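Readers wanted for the Drosdale Letters

Do you like old handwriting, family gossip and a good puzzle? We are looking for people to help us read and type up the Drosdale Letters, a collection of 1,036 letters sent between two sisters and their many cousins over 70 years. They were kept in hat boxes in an attic on Grangate until last winter and hardly any of them have been read since they were written. They are wonderful! There are recipes, rows over a piano, a very long saga about a goat, and plenty of weather.

You don't need any experience. If you can make out a birthday card from an elderly aunt you are halfway there, and we will send you an alphabet sheet showing the odd letter shapes (the elder sister's capital T looks exactly like an F, and her spelling wanders). We work from scans, so you can do it all at home, on any laptop or tablet.

What you would be doing

Each reader gets a bundle of nine letters at a time. You type what you see, mistakes and all, and put a question mark in brackets wherever you are stuck. A second reader then checks your bundle and you check one of theirs. Most people find a bundle takes a couple of evenings, but there is no deadline and you can stop after one if it isn't for you.

We would especially love to hear from anyone who reads a little Romanian or Greek. One cousin married into the Voicu family and her letters hop between languages, sometimes in the middle of a line.

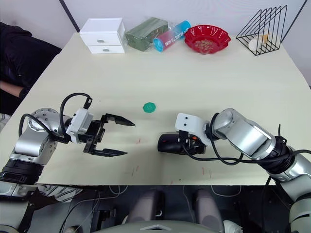 Two arms over a cream-coloured table, the left one with its gripper open.

How to join in

Write to Veronica Moldovan at the Drosdale Letters, Grangate, with a few lines about yourself and how you heard of us. Tell her if you would like typed or handwritten practice pages first. Periklis Koutsoukos runs the online welcome evenings, which start in November, and will happily talk about the goat for as long as you let him.

This is unpaid, but every reader is named in the finished collection. Please get in touch by 18 October 2020.

14 shares | 2 comments

Recent notices
Sopranos and altos needed for winter concert
Mondo Café seeks weekend baker
Allotment plots: waiting list now open
Can you name the people in these school photographs?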